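Updated July. Questions we keep getting about the Gremham shared kitchen, answered in a rush, sorry. If yours isn't in there, ring the office.

## Booking and keys

**How do I book?**
Sheet on the door or by phone. Not by text, texts get lost. Mornings go first.

**What does it cost?**
Nothing for residents of Belitz Court and Merdale House. Everyone else pays the hourly rate on the sheet. Cash or card.

**Where's the key?**
Key safe by the side door. Code changes monthly, we give it to you when you book. Please don't pass it on.

**Can I stay past 10pm?**
No. Alarm sets itself.

## Using the kitchen

**Can I leave food in the fridge?**
Overnight yes, with a name and flat number on it. No name, it goes in the bin. Freezer is full until the Wattanapong supper club is done, so don't ask till then.

**Who cleans up?**
You do. Worktops, hob, sink, floor. Bin bags under the sink, take yours out to the big bins when you go. Crumbs count as well, we had mice in the spring and don't want them back.

**How often do the small appliances get cleaned?**
Kettle descaled once a month. Toaster crumbs out weekly, unplugged and cold first, and never a knife or fork down the slots. Microwave gets wiped by whoever used it last, in theory. 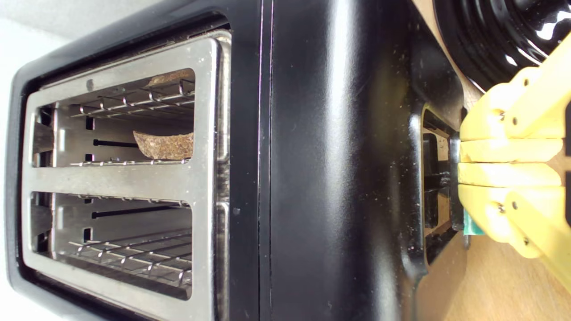 Rattana Yensuk wrote to say weekly isn't enough when the breakfast club is on, and that she'd like it done every morning before the first lot come in. She also asked for a small brush to be kept on a hook by the sockets, so people stop using the washing up one.

Fair enough. Brush is on order. Until it comes, tip the crumbs into the food bin and not the sink, the sink blocks. Daily in term time from now on, and whoever opens up does it.

**Can I bring my own appliances?**
Yes if the plug and flex are in good nick. One at a time on the worktop sockets please. An air fryer and a kettle together trips the lot, and the fuse box is in a locked cuboard.

**Something's broken, what do I do?**
Unplug it, stick a note on it, tell the office. Don't try and mend it.

## Money

**Why do you keep asking for donations?**
New cooker. Target is £2,000 and we're on £1,620. Fitting is another £400 on top, which the council may or may not cover, still waiting to hear.

**Do I get my deposit back?**
£200, large parties only. Comes back within the fortnight if the place is left as you found it. Chase us if it dosen't.

**Can I have a receipt?**
Yes, ask at the time. Much harder afterwards.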